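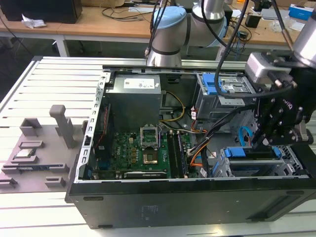 A desktop computer with its side panel off.

Zeliten launches free practice set on 'a', 'an' and 'the'

Adult learners of English can now use a free set of exercises on one of the smallest and most troublesome parts of the language. Akanda, published this week by the language teaching company Zeliten, covers the articles 'a', 'an' and 'the', and the many places where English uses no article at all.

The set contains 1,000 practice sentences arranged in 13 units. Learners can work through the units in order or go straight to the point that is giving them trouble. No account is needed, and the sentences can be printed for use in class.

Articles are a common source of mistakes for people whose first language does without them. A learner may write "I bought car" or "She is the good teacher" long after other parts of their grammar have settled down. The meaning is usually clear, but the errors can cost marks in an exam and may be noticed in a job application.

"Most course books give articles two pages near the beginning and then move on," said Nilmini Howlader, who edited the set. "Our students kept coming back to us at a much higher level with the same questions. Why do we say 'in hospital' but 'in the office'? Why 'the Thames' but 'Lake Windermere'? We wanted a place where those questions were dealt with properly, with enough practice to make the answers stick."

The first units deal with the choice between 'a' and 'an', which depends on sound and not on spelling. Learners practise pairs such as 'a uniform' and 'an umbrella', or 'a house' and 'an hour'. Later units look at first and second mention, as in "I saw a dog. The dog was asleep," and at nouns that cannot normally be counted, such as 'advice', 'furniture' and 'luggage'.

Place names have a unit to themselves, as do fixed phrases such as 'at night', 'in the morning' and 'by train'. The last unit uses whole paragraphs with every article taken out. The learner has to decide where each one belongs — and where there should be none.

Every answer comes with a short note. Where two answers are possible, both are accepted and the difference in meaning is set out. In "She went to school to meet the head" and "She went to the school to meet the head", for example, the first suggests that she is a pupil and the second that she may be a visitor.

The exercises were tried out by 300 learners in evening classes before publication. Their comments led to several changes, including shorter notes and a larger unit on place names.

Martti Laitinen, one of the learners who took part, speaks Finnish at home, a language with no articles. "I used to put 'the' in front of everything and hope," he said. "Now I stop and ask whether the other person knows which one I mean. I still get some wrong, mostly with rivers and hotels."

A separate guide for teachers, written by Tharindu Hettiarachchi, comes with the set. It gives a lesson plan for each unit, lists of sentences for dictation and suggestions for mixed classes in which some students have articles in their first language and others do not. The guide uses plain terms wherever it can. Words such as 'determiner' are explained when they first come up.

Spelling and usage follow British English. A short appendix lists points on which American usage differs, such as 'in the hospital'.

Zeliten will hold an open session on the new material on Saturday at 2 pm. Anwara Amarasinghe will teach a sample lesson from the unit on nouns that cannot be counted, and there will be time for questions. The session is free and open to teachers and learners. Places should be booked through the Zeliten website.

A second set, on prepositions of time and place, is being written and is due out in January.

Notes to editors

Zeliten publishes grammar and vocabulary material for adult learners of English. Its earlier titles include Plidus, a course in everyday spelling.

Sample pages and interviews are available on request from Chathurika Mridha, press office, Zeliten.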